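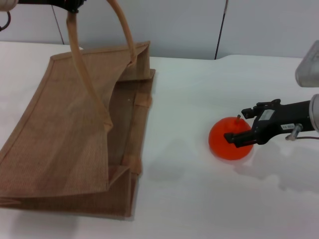
Tote talk — notes, version 2
Arholm library, downstairs room, April 2025
Panya does intro, I go straight on. Don't thank everybody twice.

OPEN
Ask for hands. Who has a bag full of bags at home? Hands down. Who left the house today without one and bought another? Leave them up a second, let people look.

Me: ran the loan rack at the Gurkura market, two seasons. Before that I sold bags, wholesale, for Aigner. So I've been on both sides. Say this early or someone will bring it up at the end.

WHAT THE TALK IS
Why people own so many reusable bags and use so few. What we tried at the market. What I'd do over. Twenty-five minutes, then questions. If Merja waves, skip the jute history.

PART ONE — THE CLOSET
Story about my mother's hall closet. Keep it short. She kept the "good" bags for visitors. Good bags never went to the store. Took the bad ones, handles broke, got more bad ones.
Point: people save the nice bag. A bag that's too nice is a bag on a hook.
Then the free bag problem. Every conference, every bank, every dentist. A bag with a logo on it costs the giver very little and it sits in your house for years. I sold thousands of those, I know what the order sheets looked like. Size and logo color, that was the whole conversation. Handle length? Never came up once in a meeting.

Pause here. Water.

PART TWO — WHAT IT'S MADE OF
Go fast. People want a ranking, and I don't have a clean one. Say so.
Cotton: takes a lot of water and land to grow. Washes well. Folds small, goes in a coat pocket. Big plus.
Jute: grows quick, strong, stands up by itself when you're loading it. Doesn't love the wash. Stiff. Sheds a bit on dark coats. Some are lined with plastic inside, check before you compost one.
Polyester, the kind that folds into a pouch: ugly to some people, light, gets used the most of anything at our house. Mine's from Zenthorpe, the seam went at the bottom, I sewed it up with fishing line and it's fine.
Main thing — the one you already have. Whatever it is. How many times you use it matters more than what I just said about fabric. Repeat that line, slow.

(Jute history, only if time: ropes and sacks, coffee, feed stores, carpet backing. My grandfather's potato sacks. Skip if over 12 min.)

PART THREE — THE RACK
January was when Nazma Gunawardena asked if we could just put a coat rack by the market entrance and hang spare bags on it. Take one, bring one back, no sign-up, no deposit.
I said it would be empty in a week. It was empty in 6 days. I was pretty smug.
Nazma refilled it. Went empty again. She refilled it again. Then bags started coming back that weren't ours, other people's closet bags, a lot of them nicer than what we put out.
Over the two seasons 1,061 bags went out. We only logged out, never in, which was my mistake and I'll own it. So when people ask for the return rate I can't give one. DON'T guess. Last time I guessed and Ezekiel Dvorak put it in the newsletter.

What we learned, in no order
- rack has to be on the way IN. On the way out it's too late, hands full
- wide flat ones went first, tall narrow ones hung there forever
- long handles beat short handles, people want it over the shoulder
- anything with a political slogan stays on the rack. either side
- wash smelly ones or pull them. One fishy bag and the whole rack smells
- a tag that says "borrow me" worked, a poster with rules didn't. We took the poster down

Aino's bit: she stood at the gate one morning and asked people why they didn't take one. Mostly they said they thought it belonged to somebody. That's when we made the tags. Give Aino Kuusisto credit by name, she's in the second row.

PART FOUR — CARE AND FIXING
Quick practical part, people write this stuff down so slow up.
Jute: shake out, brush the dirt off once it's dry. Spot clean with a damp cloth and a little dish soap. Cold. Air dry out of the sun. Don't fold it wet, it'll go musty and you wont get that out.
If it's gone out of shape, stuff it with newspaper overnight.
Handles go first, always where they meet the bag. Sew a square with an X through it, heavy thread. Do it when it starts to fray and you'll save the bag.
Past saving: line a planter, kneel on it in the garden, cut patches for the next one.
Pass round the sewn handle sample. Get it BACK this time.

CLOSE
The ask: go home, pull everything out of the closet. Keep what you'll carry. One by the door, one in the car, one in the work bag. Bring the rest here, Merja Mustonen has the box at the front desk. We need 100 to start a second rack at the bus station.
Don't buy one for this please. Somebody always does.

QUESTIONS I'LL GET
Paper bags? Fine if you reuse them, most people don't.
Isn't it unsanitary? Wash them. Keep one just for meat.
Who pays? Tags and thread, market covers it. Rack was free.
Do they get stolen? Can't steal it, it's a loan with no end date. (Got a laugh last time.)
Can we do one at the school? Talk to Nazma, she has the tag templete.

Lights back up before the questions. Chairs stacked by nine.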